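How to Make a Bed That Stands in a Corner
Embridge Residence Services, Housekeeping Guidance
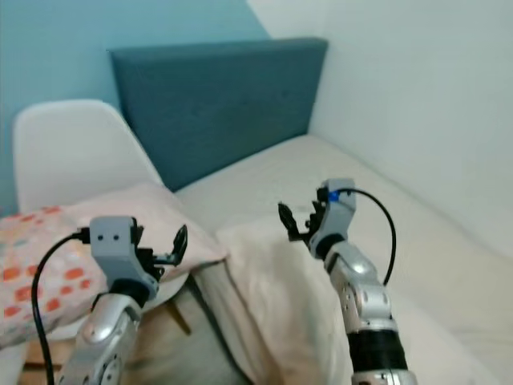 A bed placed in the corner of a small room can be reached from only part of its perimeter, and the usual method of walking from side to side does not apply. The procedure set out in this guide is used in the single rooms at Embridge and Sevell. Residents who prefer to make their own beds may follow the same steps.

Before you begin

Clean linen is issued from the Sevell linen room until 4 p.m. Collect one bottom sheet, one top sheet and one pillowcase for each bed. Check every item for tears or stains before carrying it to the room. Damaged linen goes in the return bin and should not be folded back onto the shelf.

If the bed has wheels, release the brakes and draw it 14 inches away from the wall. Beds without wheels are to be made in place. Do not lift a bed frame alone.

Making the bed

1. Remove the pillow and place it on a clean chair. Strip the used linen toward you, starting at the corner farthest from the door.

2. Lay the bottom sheet with the center crease along the middle of the mattress. Allow 16 inches of overhang at the head.

3. Secure the far corners first. Kneel on the mattress if necessary, with shoes removed. Lift the corner of the mattress with one hand and pass the sheet beneath it with the other.

4. Work back to the open side. Pull the sheet firmly toward you and tuck it from head to foot. Any creases left along the wall side should be smoothed with the flat of the hand before the last corner is closed.

5. Spread the top sheet and tuck it at the foot only. The open side is left hanging so that the resident can get in easily.

6. Hold the pillow by one short end, draw the case over it and shake it down into the corners. Set it at the head with the open end of the case facing away from the door.

Return the bed to its position and set the brakes. Report worn mattresses to the housekeeping desk, extension 98.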